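Grekow desktop arm, two months in

Short version: fun, slow, not a housekeeper. Three stars.

Bought the Grekow arm in May. 449 for the base kit, gripper included, power brick included, table clamp NOT included (get the Skokitz one, fits fine, the cheap one slips). I do toy returns sorting for a small rental library out of my garage and wanted to know if a machine could put puzzles back together while I do the washing and bagging. Also if it could do dishes eventually. Ha.

Setup took an evening. Manual is thin. Page on joint limits is printed twice and the page on homing is missing, had to download it. Kamol Kongkaew on the owners forum posted a cleaned up version, use that one. Arm is solid, cables are tidy, fan is louder than I'd like but you stop hearing it. App crashes if you rename a routine while its running so dont.

What it does well: picking up one thing, from a spot you taught it, and setting it down in another spot you taught it. All day long. Cups, blocks, spice jars. Never dropped a jar. I trust it with glass now, more than I trust my nephew.

What it does badly: anything that has to fit INTO something. Socks in a drawer fine. Lid on a jar, no. Plug in a socket, forget it. 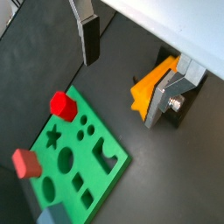 Toy chores are where I've spent most of my hours with it, and they're harder than they sound. Circles are easy, any angle works. Squares okay. With the foam board, the star is the killer. Five points to line up, and if you pinch it a little crooked you're already wrong before you get anywhere near the hole. Foam grabs too. A person wiggles it without thinking. The arm just pushes, or backs off and tries the same bad angle again. I ran 200 tries on the star over a couple weeks and maybe half went in without me touching anything. Better than I expected, not good enough to leave it alone.

Speed. Around 50 seconds a piece if you count the looking and the second tries. My friend Oranuch Siriwan timed herself against it with a coffee in one hand and it was embarassing. You can turn the speed up but then it knocks pieces off the table and you're on the floor looking for them.

Laundry: tried it, no. Towels it can drag. Folding is a joke, you get a lump. Dishes: it'll move a dry plate to a rack if the plate is standing up and the rack hasn't moved an inch. Mine always moves an inch. Wiping the counter was decent tho, with the Wattanapong sponge holder (extra, 200, way too much for what it is). It misses the corners.

Compared to the Pundell, which I had on loan last winter: Pundell is faster and quieter, worse grip, and the app wants a subscription. Grekow wins for me on the grip alone. Pundell support answers emails though. Grekow took nine days to tell me to restart it.

Would I buy again? For tinkering, yes. For a shop bench with one boring repeated move, yes, probably pays off. For the house, wait. Spare finger pads are on backorder btw so order a set with the arm.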